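Notes on hand-held demonstrations, part two

Since the last post I have moved from driving the arm with a leader device to recording the task with a pair of hand-held grippers. The robot is not in the room when the data is taken. The operator holds one gripper in each hand, does the job at a table, and the poses and finger openings are worked out afterward. These are my notes on what changed, mostly so I can find them again.
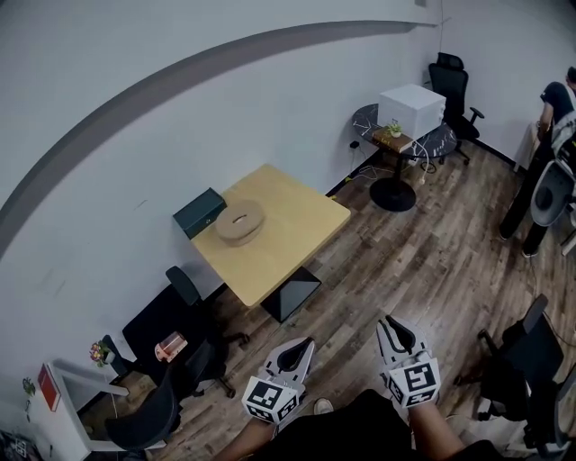
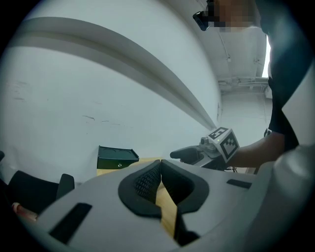 Hand-held grippers and the light wood table.

Posted by Gerd Brinkmann
02/06/2018 | Filed under: Demonstration, Grippers

Why I stopped using remote control for this

The remote setup worked, in the sense that the arm did what the leader told it. The trouble was pace. A pick that takes a person a moment took me several attempts at lining up the fingers, and the recordings were full of small pauses where I was judging depth from a monitor. A policy trained on those recordings learns the pauses too. Mine would stop short of the object, wait, and then continue, exactly as I had.

With the gripper in the hand there is no lag and no monitor. You look at the object directly. The motion comes out smoother and closer to the speed I want at playback. What you lose is the guarantee that the arm can follow. A wrist will go places that a six-axis arm will not, so every recording has to be checked against the arm's reach and joint speed before it is used.

The session layout

Ludger Hinrichs and I settled on short episodes. One episode is one complete task, started with both grippers away from the table and ended the same way. The target for this task was 300 usable episodes. I set the upper limit at 600 recorded, on the theory that if half of them were being thrown out then something was wrong with the method and more recording would not fix it.

Settings are kept in a plain text file next to each session. The processing script is called Flolero (the name has no meaning, it was free). It reads the video, finds the markers, solves for pose, and writes one track per gripper. Anything it can't solve goes into a reject folder with the reason in the file name.

Markers

Each gripper carries a cube with square black-and-white patterns on its faces. A cube is better than a flat plate because the hand rotates a lot during a task, and a flat plate is useless once it is edge-on. With the cube you usually get two faces at once, and two faces give a much steadier orientation than one.

Failure cases so far, in order of how much time they cost me:

Forearm in front of the cube. This happens when the hands cross. The fix is in the operator and not in the software: plan the task so that the left hand works left and the right hand works right, and put the object down if it has to change sides.

Motion blur. Fast transfers smear the pattern enough that the corners are lost. I shortened the exposure and accepted a darker picture.

Small pattern in the view. At arm's length the head view still resolves the squares, but the pose gets noisy along the viewing direction. I filter it with a window of 13 samples. A longer window started rounding off the moment of contact.

The view from the gripper

The wide lens on the gripper sees its own fingers, the table edge, and a large part of the room. At first I wanted to crop it down to the fingers. I tried it both ways and the full view trained better on my setup. Straight lines in the background bend badly, but they bend the same way each time, and they tell the network how the hand is tilted. Cropping removed that.

Keep the fingers in view at all times. Finger width is read from the picture, and if the tips drift out there is nothing to read. The calibration step is simple: open fully, close fully, hold each for a few seconds. Repeat it at the start of every session, and again if a gripper is dropped. Ludger dropped one in October and we did not recalibrate. I spent most of an evening looking for a software bug.

Operator habits

A few things I now write at the top of the session sheet:

Approach, pause only if the task requires it, close, lift. Do not hover.

Do not push an object with the back of a finger to straighten it. It looks natural, and the arm cannot reproduce it with the force control we have.

Vary the starting position of the object and of your feet. My first batch was recorded from one spot and the result was very good from that spot.

If an episode goes wrong, finish it and mark it. Recoveries are worth keeping in a separate folder.

Timing

The head video and the gripper video run on separate clocks. I had been lining them up by hand using the first closing of the fingers. That was good to within 8 frames, which is too coarse for a grasp. I now show a changing code on a screen to each lens before the first episode and let the script solve the offset. Drift over one session is small enough to ignore.

Still open

The finger pads wear, and a worn pad changes the grip before it changes the picture. I have no measurement for this yet. I also want to compare one gripper against two on a task that only needs one, to see whether the idle hand in the view does any harm. If you have run that comparison, leave a comment with your lens and episode count.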